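## 4 双臂操作工位的购置成本与预算编制

### 4.1 统计范围与数据来源

本节讨论桌面双臂操作工位在立项阶段的预算编制问题。前文第3节给出的Cadwaladr成本模型以整机报价为主要输入，对附属器件、安装工时和消耗品只设一个固定比例的附加项。该模型用于单臂工位时偏差尚可接受，用于双臂工位时则系统性偏低。为确定偏差的来源，本文对Rendberg实验室一套在用工位的全部支出作了逐项复核。

复核对象为该工位自立项至首批数据验收期间的采购及报销记录，共317条，来源包括设备合同附件、仓库领用单和零星采购凭证。同一凭证包含多种物品的，拆分为独立记录；共享给其他工位的物品，按实际使用时间分摊。软件授权由院系统一采购，不计入本节统计，其影响在第6节单独讨论。人员工资同样不计入，但安装与调试所占用的工时予以保留，作为独立变量参与后续分析。

工位承担的任务为桌面小物体的抓取、转移与放置，操作对象以彩色方块为主，另有少量圆柱形物体和塑料容器。两台机械臂共用一张工作台，各自配备二指夹爪。工作台面以蓝色胶带划分为网格，供操作人员摆放物体时参照。网格由人工贴制，胶带的直线度和间距均未作计量检定，因此本文不把网格视为测量基准，只将其计为消耗品。在腕部视角下（图1），两指之间的台面、邻近的胶带线以及指侧的方块可同时进入视野，操作人员据此判断物体与夹爪的相对位置。

指端的配置对预算有直接影响。夹爪出厂所附指片与任务所需指片往往并不一致，指片、接触垫、固定螺钉及安装件需另行采购或加工。在317条记录中，这一部分单价低、条目多、采购批次分散，立项申请书中仅以“夹具及配件”一行列出，未给出数量依据。

**图1** 腕部视角：夹爪双指与胶带网格台面
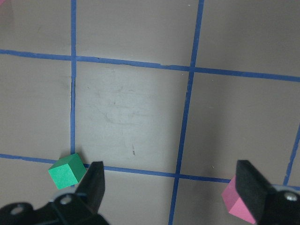 ### 4.2 成本分类

依据采购渠道、折旧方式和更换周期，将全部记录归入8类。分类时遵循的原则是同一类内的条目应当可以由同一负责人在同一时点完成估算。若某类条目需要跨越两个采购阶段才能确定数量，则予以拆分。分类结果如下。

| 编号 | 类别 | 主要内容 | 可估算时点 |
|---|---|---|---|
| C1 | 机械臂本体 | 机械臂、控制装置、示教器 | 立项 |
| C2 | 末端执行器 | 二指夹爪、指片、接触垫、转接件 | 任务方案确定后 |
| C3 | 感知设备 | 相机、支架、数据线 | 任务方案确定后 |
| C4 | 结构件 | 工作台、铝型材、底板、紧固件 | 布局确定后 |
| C5 | 计算与网络 | 计算机、网络设备、存储 | 立项 |
| C6 | 供电与线缆 | 电源适配器、插线板、延长线、固定件 | 安装期间 |
| C7 | 操作对象与容器 | 方块、圆柱形物体、塑料箱 | 任务方案确定后 |
| C8 | 台面消耗品 | 覆面材料、胶带、清洁用品 | 运行期间 |

C1与C5可在立项时取得正式报价，其估算误差主要来自税费和运输条款。C2、C3、C4依赖任务方案和布局图，立项时只能给出区间。C6的情况较为特殊：其总金额在全部支出中所占份额较小，但缺项会直接导致安装中断。C7与C8金额最低，通常由课题日常经费支付，因而不出现在设备预算中，对后续运行却有持续影响。

示教器归入C1，原因是Delgate提供的报价单将其与控制装置合并列示，拆分后无法取得独立单价。夹爪则由另一合同采购，转接件归入C2。若采购方从单一渠道取得机械臂与夹爪的集成方案，C1与C2可以合并，但应保留指片和接触垫的单独条目，二者的更换周期与夹爪本体相差较大。

### 4.3 双臂配置对附属成本的影响

Cadwaladr模型隐含一项假设，即附属成本随机械臂数量线性增长。复核结果不支持这一假设。C1和C2近似线性，C5基本不变，C4和C6则呈阶梯式变化：第一台机械臂安装完成后，现有结构与供电尚有余量；加入第二台后，余量耗尽，需要整体更换或扩充。

C4的阶梯来自工作空间的重叠。两臂共用台面时，底座间距需要同时满足可达范围与互不干涉两项约束，台面尺寸随之增大，支撑框架的规格也需提高。该工位最初按单臂布局采购了一张较小的工作台，第二台机械臂到货后无法满足间距要求，旧台面转作他用，由此产生一笔未列入预算的重置支出。若立项时即以双臂布局为准，这笔支出可以避免。

C6的阶梯来自供电和走线。每增加一台机械臂，除控制装置本身的供电外，还需为夹爪、示教器和相关网络连接留出位置。夹爪线缆沿臂体外侧走线时，须在关节处留有活动余量，长度不能按直线距离计算。台面边缘的电源适配器和网络设备占用面积也应计入布局图，否则后期只能占用邻近桌面。

图2为两臂同时处于台面上方时的工作状态，左侧夹爪夹持一黄色圆柱形物体，右上方夹爪张开，粉色塑料箱放置在台面右侧。此类任务中，容器本身占据若干网格单元，可用于摆放物体的面积相应减少，任务方案中的台面尺寸应按扣除容器后的面积核算。

**图2** 双臂共用台面的转移任务 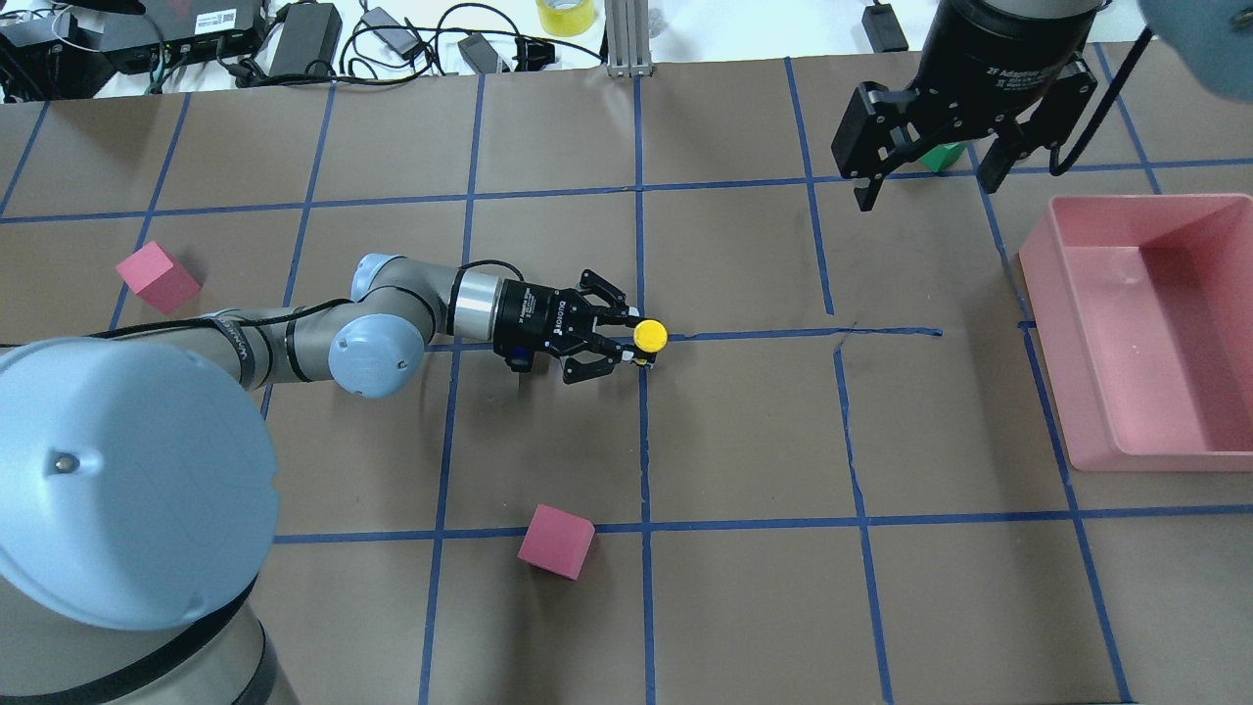
为将阶梯效应纳入预算，本文在原模型中引入容量阈值。设结构件与供电线缆两类的现有容量分别为 $K_4$ 与 $K_6$，机械臂数量为 $n$，单臂需求为 $d_4$ 与 $d_6$，则当 $n d_i > K_i$ 时，该类成本在线性项之外增加一次扩容支出 $E_i$：

$$
C_i(n) = c_i n + E_i \cdot \mathbf{1}[\,n d_i > K_i\,], \quad i \in \{4, 6\}
$$

其中 $c_i$ 为单臂附属成本。$K_i$ 的取值应在立项时由现场测量确定，不宜沿用上一项目的数值。对于结构件，$d_4$ 以单臂所需台面面积表示，重叠区域只计一次；对于供电，$d_6$ 以独立插位数表示，适配器遮挡相邻插位的情况按多个插位计。

这一修正不改变模型的总体形式，所需输入仅增加四项，均可在一次现场勘查中取得。当采购方能够确认最终机械臂数量时，$E_i$ 可直接并入首期采购，阈值项退化为常数。当最终数量未定时，建议以计划上限计算 $K_i$，并在预算说明中列明差额。两种处理方式在首期支出上存在差别，但后者可减少因重新布置造成的停用。

### 4.4 到货周期与停用损失

预算编制通常只考虑金额，对到货周期的处理较为粗略。复核中，C1的合同周期与实际到货基本一致，延误集中于C2和C4。一批夹爪转接件从下单到验收共33天，其间对应的机械臂已完成安装，但无法执行抓取任务。转接件金额很小，所造成的停用却覆盖了原定的整个联合调试阶段。

停用时间按设备已通电且任务人员在岗、但因缺件无法运行的时段计算，累计超过80小时。该数值不包括正常维护和人员培训。依照Grundix项目采用的内部结算方式，停用时段仍计入工位占用费用，由课题承担。因此，低价附属件的延误最终转化为可计量的费用支出，应在购置阶段予以考虑。

将到货周期纳入预算的方法有两种。第一种是设置时间缓冲，将附属件的计划到货时间整体提前，占用资金较早，但不增加总支出。第二种是设置备件，对周期较长且单价较低的条目按双份采购。对于转接件、指片和接触垫，第二种方法的成本低于同期停用费用；对于相机等单价较高的条目，则应采用第一种方法。两种方法的分界由下式给出：

$$
p_j \leq r \cdot w_j \cdot q_j
$$

其中 $p_j$ 为条目 $j$ 的单价，$r$ 为单位时间停用费用，$w_j$ 为预计补货周期内的工作时长，$q_j$ 为该条目在周期内发生缺件的概率。不等式成立时宜设备件。$q_j$ 缺乏可靠的先验数据，本文以同类条目的历史更换频次代替，属于粗略估计，对结论的影响见第5节的敏感性分析。

### 4.5 工位外围面积与共用设施

外围面积是立项申请中最常缺失的一项。工作台的占地面积可以从图纸读取，操作人员活动区、辅助桌和设备柜则多以“预留”二字代替。本文在整体视角下核对了外围设施的位置关系，结果表明外围设施与台面应作为同一布局单元进行规划。

**图3** 工位整体视角：工作台、辅助桌与侧方设备柜 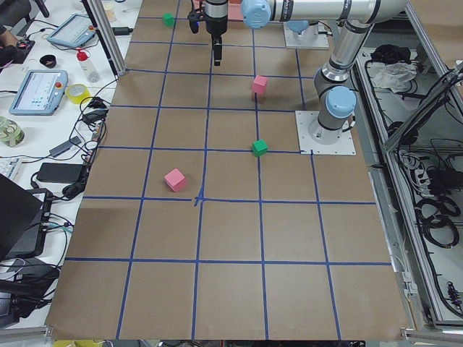

外围面积的估算应从人员操作流程入手，先确定需要频繁接触的设备，再确定可以远置的设备。频繁接触的设备包括示教器和计算机，其位置受急停可及性约束，不能因桌面不足而移入柜内。该工位配有两台示教器，均平放于台面左侧的辅助桌上，同一桌面还容纳了笔记本电脑、键盘、电源适配器以及成卷胶带，线缆在设备之间穿行。若将示教器改为支架安装，辅助桌面可以释放相当一部分面积，支架费用应计入C4。插线板及部分盘绕线缆设在右侧铝型材框架柜内，属于可以远置的一类，其约束主要来自线缆长度和检修空间。

基于上述核对，建议在立项申请中为每台示教器单独列出放置方式，并将辅助桌和设备柜与工作台同批采购。消耗品也应有固定存放位置。胶带、清洁用品等与控制设备混放时，既占用操作面积，也不便于盘点用量，C8的估算因而长期依赖经验值。存放件的费用较低，可并入C4，不必单设类别。

多个工位共用设备柜时，按供电插位分摊较按面积分摊更为稳定。柜内空间的占用随设备更换而变化，插位数量则在安装后基本固定，便于核对。共用网络设备亦可采用同样的处理，以端口数为分摊依据。

### 4.6 预算编制流程

综合以上分析，双臂工位的预算编制可按下列顺序进行。

1. 确定机械臂数量的计划上限，取得C1与C5的正式报价，并核对报价中是否包含示教器及随附线缆。
2. 绘制包含工作台、辅助桌和设备柜的布局图，标明底座位置、容器占用区域和人员活动区。
3. 现场测量台面容量与供电容量，计算 $K_4$、$K_6$，判断是否触发扩容支出。
4. 依据任务方案列出指片、接触垫和转接件的数量，对周期较长的条目应用4.4节的备件判据。
5. 将操作对象、容器和台面消耗品列为独立条目，注明经费来源与补充周期。
6. 汇总各类到货时间，以最晚到货的必需件确定联合调试的起始时间。

第3步与第4步可以并行，但第2步须先于二者完成。布局图发生变更时，C4与C6应同时重新估算，C2仅在可达范围受影响时需要调整。

上述流程以单一工位的复核数据为依据，适用范围受到限制。台面操作对象的尺寸和质量显著增大时，C2与C4的比例关系可能改变，移动底盘上的双臂系统还涉及充电和场地改造，均不在本节模型的覆盖范围之内。分类结构可以沿用，各类参数需重新标定。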